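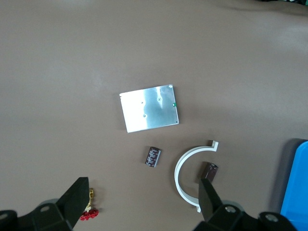 About the Kirkar Bench Parts Set

Welcome, and thank you for taking the time to read this before you start digging through the folders. The Kirkar set is a collection of pictures and notes on small electronic parts, the kind that pile up in a drawer once you have taken apart enough old equipment. It grew out of the repair bench at Duveo, where we wanted a plain reference for people learning to sort salvaged pieces, and it has become quite a bit bigger than we planned.

What is in it

There are 330 part entries and 600 pictures. Some parts have only one picture, and a few of the more confusing ones have as many as 6. Capacitors make up the largest group, followed by metal housings, connectors, and loose hardware. Parts are mostly shown on a plain taupe-gray surface, which we settled on after trying white paper (too much glare) and a green cutting mat, which made every scrap of circuit board hard to pick out.

How the entries are written

Each entry has a short name, a group, and a free-text note. We ask people to name what they can see and to stop there. A thin silver metal piece with small round marks on its face goes in as "flat metal housing, silver" — please don't guess at what used to be inside. If a bit of green is peeking out at the side, add "possible board" to the note and leave it at that. A small cylindrical electrolytic capacitor is easier, and can be entered by its type even when the value can't be read.

Known trouble spots

Shiny metal is the big one. The same face can look almost white at one end and blue-gray at the other, and early on we had people entering such pieces as two-tone or painted. We have gone back over the housings group and corrected what we found, but I would be surprised if we caught them all. Small dimples and screw points also get mixed up, so we now use "round mark" for both.

The first 100 entries came from the Abubakar box, a mixed lot of salvage, and their notes are shorter than the rest. We are filling them in slowly, usually in December when the bench is quiet.

Folders

parts: the entries, one text file each
pictures: named to match the entries
orbridge: the older group names from the Orbridge list, kept so that earlier notes still make sense

Corrections

If you spot a wrong name, send us the entry name and the wording you would use instead. Small fixes are very welcome — even a single misplaced screw.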